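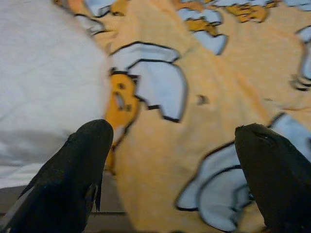 I've read Kanyarat's message twice now and I still don't buy the Prumow order, at least for the kind of room most of us on this list have. The claim is that if you do the bed first, the rest of the room goes faster. Maybe that holds when the bed has nothing on it and the cover is plain. Mine is pale yellow with cartoons printed all over it, and next to a bit of crumpled white cloth even a sloppy fold looks planned, so I may be a bad judge of what counts as "made." But I did try it, start to finish, on Wednesday evening in the room at Intarasuk, and I'd like to go through it point by point before everyone switches over.

Kanyarat Jaidee wrote:

> Hi all, for anyone who missed the February thread, the Prumow order is
> bed, then desk, then trash, then floor. You do the bed first as it is the
> biggest flat surface in the room, and once it's done you have somewhere
> to sort things. I have been doing it this way in all the rooms at
> Zundthorpe and a room that used to take me most of an hour now takes
> up to 30 minutes. Shake the duvet once, fold the near half back, smooth
> the sheet, bring it down again. Don't stop for small things. Anything
> you find on the bed goes on the pillow and gets dealt with at the end.
> Even my slowest room came out better. Try it for a week before you
> argue with me!
> Kanyarat

I'm not giving it a week, sorry. One evening was enough for me to have objections.

1. The pillow rule.

"Anything you find on the bed goes on the pillow" sounds fine until you think about what people leave on beds. A charger or a pair of socks, sure. A thick paperback does not stay on a pillow. It slides off the first time you pull the sheet, and then you stop and pick it up, and you've lost whatever you gained by not stopping for small things.
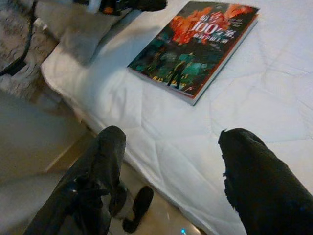

And the rule quietly assumes you never need to get under the pillow. You do if you're smoothing the sheet all the way to the top, and Kanyarat's own instructions have you smoothing the sheet. So either the pillow moves, with everything on it, or the top of the bed doesn't get done. I'd like to know which it is at Zundthorpe.

My way is duller. Loose things go straight to the desk before I touch the duvet. Bottles first, then books, then cards and paper. Yes, it means walking across the room. It's a small room.

2. Folding the near half back.

I'll give her some of this one. Folding toward the middle works better than dragging the whole duvet off, and you can see how much of the sheet needs pulling straight. But the fold hangs over the side of the mattress while you work, and on a heavy cover the weight keeps pulling it toward the floor. I have tile, so I don't worry much. On carpet that hasn't been vacuumed yet (and it hasn't, the floor is last!) I would worry.

It also does nothing about small stuff riding along on top. Somebody's little square card or a clear plastic bottle will happily go through the whole procedure with you and end up inside the fold. "Shake once" is supposed to handle that, I guess — I'd rather not find out where a bottle lands.

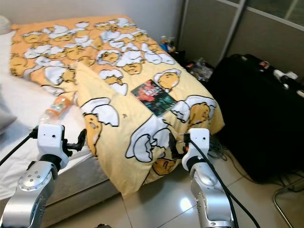

3. Desk before trash.

I think this is simply backward. Most of what I take off a desk is either going in the basket or going back where it was, and if the wastebasket is still full I'm making piles. Empty it first, or at least look in it. A big wad of aluminum foil takes up far more of a small round bin than it should, and you can press it down in a second and buy yourself another day.

The other trouble is the side table, which the Prumow order doesn't mention at all. Is it desk or is it floor? I've been treating it as desk.
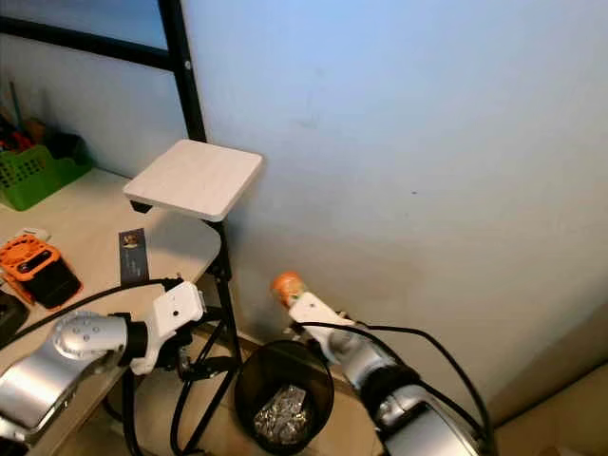

Pens and tools I leave in the basket at the back and don't sort. If they're standing up, they're tidy, and I won't be talked out of that. Cards I do look at before moving, after I once put away one that was meant to stay out.

4. The time.

Kanyarat, did you time the old way too, or is "most of an hour" from memory? I ask since the Brasell checklist we all used before had the same sort of promise on it and I never got near it. My own Wednesday run came out no quicker than usual, and the bed needed a second go at the end after I'd used it for sorting. Which seems to me a fairly large hole in the plan.

If somebody with a plain white cover and a bigger desk wants to try both orders on the same room and post the times, I'll read them. Until then I'm staying with trash, desk, bed, floor.

Ketsara Khunthong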